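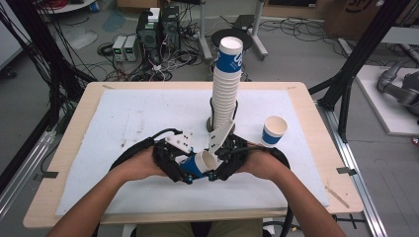

Filed under: List archive > Hospitality & Coffee Hour > Supplies

Subject: Re: [amstead-hospitality] Paper cups, and how we put them out

Hello all, and hello especially to the new people who joined after the June supper,

I have been meaning to answer Fouzia's message for ages and kept putting it off, first for my sister's visit and then for the business with my car, and now I see there are several replies already, so forgive me if I go over ground you have all covered. I'll put her message in again so that those who deleted it (I know some of you delete everything the minute you've read it, and I envy you your tidy inboxes) can follow along.

Fouzia Cheema wrote:

> Dear everyone,
>
> Could we please talk about the cups? I got to the hall at Jolcombe
> Street a little before nine and found cups in three different
> cupboards, half of them loose and some of them squashed. Then we
> ran out of clean ones on the table at the busiest moment, and I
> was on my knees under the sink looking for more while the line
> went out the door.
>
> I would like us to agree on one way of stacking them and one place
> to keep them. I don't mind what it is. I also wonder if we should
> go back to the plain white ones, as the ones with the blue band
> cost more and people only throw them away.
>
> Also, whoever has the big tea urn lid, please bring it home.
>
> Fouzia

Well, Fouzia, first of all, I'm so sorry about the morning you had. I was in the other room putting out the sugar and had no idea you were under the sink or I would have come running.

On the stacking, I am a great believer in one tall stack, right way up, open end to the ceiling. I know that some of you were taught to keep cups upside down on account of dust, and my mother would have agreed with you, but paper cups come out of the sleeve already nested and they only sit out for a couple of hours. Rim up, you can drop a stray one back on top with one hand while you're talking to somebody. Rim down, you have to turn it over and line it up, and if you are at all clumsy (I am) you knock the whole lot sideways.

How tall is too tall is another matter! I used to build them as high as they would go because it looked so handsome, and then somebody's grandson leaned on the table and we had cups from one end of the hall to the other. Now I stop at around 15 and start a second stack beside the first. What helps more than anything is having something solid at the bottom. At home I use an old jar with the label soaked off, turned over, and the lowest cup fits down over it and stays put. You want a good weight to it, and you want it a bit narrower than the cup, or the bottom one jams on and you tear it getting it off. Try it with a cup before you bring your jar in. I brought in a lovely heavy one from the Cisneros deli, carried it all the way up the hill, and it was too wide by the thickness of a fingernail.

The other thing is the table itself. That wood gets slippery when it has just been wiped, and anything you stand on it wanders. I like to put a mat down, a big white one if we can get it, as spills show up and you can deal with them before they reach somebody's sleeve. It needn't be anything fancy. A mat will get scuffed and marked in no time and I don't think that matters one bit so long as it has been wiped. Clip it at the edges, though. The little metal clips in the kitchen drawer do very well, one on each side, and I have 3 spare at home if the drawer ones have gone the way of the urn lid.

Now, the stirrers. Could we please give them a tall cup of their own, set apart from the stack? When they're laid flat on the table they end up all over it, and then on the floor, and I find them in the cuff of my pants when I get home.

About the blue band. I do see what you mean about the money, Fouzia, and I went and looked. The last order from Vatier was 49 dollars for the case, and the plain ones would have saved us 11. Over a year that does add up and I won't pretend otherwise. But I am fond of the blue ones and I'll tell you why. The band gives you something to look at when you're pouring, and people who don't see well have told me they can find the cup on a white cloth where the plain ones disappear. Mr. Anders (table by the radiator, two sugars) poured half a cup of coffee straight onto the tablecloth the one time we had plain. I'd be happy to put in the difference myself for the next case if that settles it, and then we can see how we feel in the fall.

As for where they live, I vote for the cupboard to the left of the stove, middle shelf. The top one is too high for me and for at least two others I won't name, and the bottom one is where the mop bucket leaks. Leave the sleeves closed until they're wanted and open only one at a time. If there's part of a sleeve left at the end, fold the plastic over and put a rubber band on it. I'll bring rubber bands. I have a drawer full, they come on the broccoli.

And when a cup gets knocked over on the table, which will happen, just pick it up, have a look inside, and if it's clean put it back on the stack. We don't need to throw it out. If it has had anything in it then of course it goes in the trash, and please do press the trash down a bit before tying the bag.

I can be there by half past eight next time and would be glad of one other person to help carry the mats. Reply to the list or just call me, I am up early.

I don't have the urn lid. I did look. I have the lid to something, a dented one with a black knob, and if anyone is missing that I will bring it along and we can try it on things.

With love to all,
Maureen

P.S. Somebody asked about the lemon bars. It is the recipe on the back of the sugar bag with twice the lemon.

---
3 replies in this thread | 11 people follow this topic
You are receiving this because you joined the Amstead hospitality list. To leave the list or change how often you get mail, contact the list owner.
Back to top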